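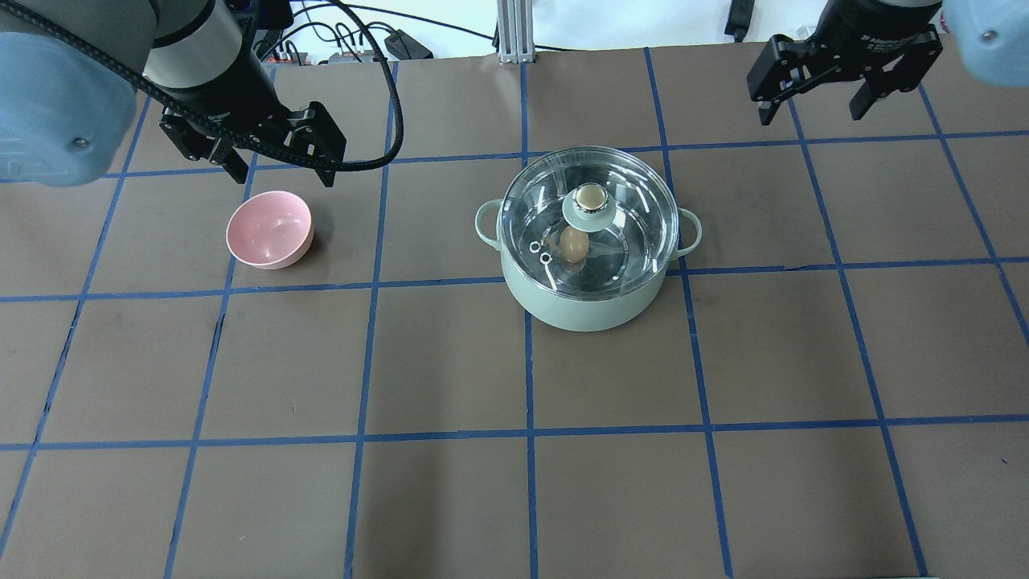

Pink bowl, green pot, blue tape.

2025-07-04

I stopped reading the news before breakfast in February, and I want to write down how it has gone, mostly for my own use.

The habit before that was bad. I would wake up, reach for the phone, and read for close to an hour before I got out of bed. Elections, fires, layoffs, a new virus somewhere, comments under all of it. By the time I was in the shower I was arguing with people I had never met. I would carry that into the day and snap at whoever called first.

What I changed was small. The phone charges in the hallway now. I get up, make coffee, sit by the window and eat something. I can look at the news after 13 minutes on the kitchen timer. I picked that number because ten felt too easy and fifteen felt like homework. Most days the timer goes off and I don't get up right away.

The first two weeks were unpleasant. I kept thinking something terrible had happened and I was the last to hear. I also found out how much of my conversation was just repeating headlines. At lunch with Joanne Goodall I had very little to say, and she did most of the talking. I learned more about her mother's move to Whiteley in that hour than I had in the whole year before.

I am still anxious. I don't want to make this sound like a cure. I had a rough stretch in the spring when money was tight, and I went straight back to reading in bed for five nights in a row. Sleep went first, then my temper. When I put the phone back in the hallway it took a while to settle down again.

One thing I argue with myself about is whether this is just hiding. People are living through the things I choose not to read about until I've had my toast. I don't have a good answer. I do know that in my worst months of reading I gave no money, wrote no letters and went to no meetings. I was only upset. Since then I have been to two town meetings and written to my representative once.

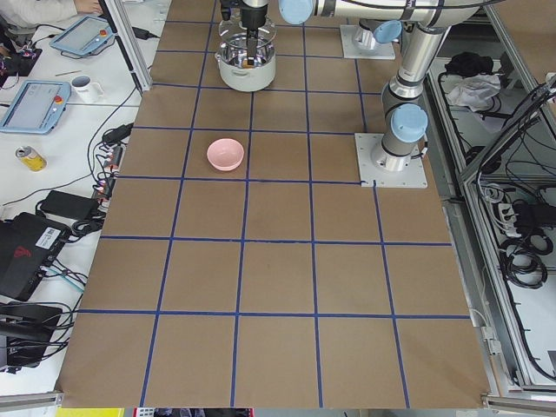
Shirley Marsden wrote back after I sent her a draft of this, and she disagreed with part of it. She said being upset counts for something, that she would never have started calling her senator if she hadn't first spent weeks feeling sick about the news. She thinks the trouble is the hour in bed, when there is nothing you can do with what you've read.

I think she may be right about that. I'm leaving the phone in the hallway through the summer, and I plan to try the same thing with evenings, starting after dinner.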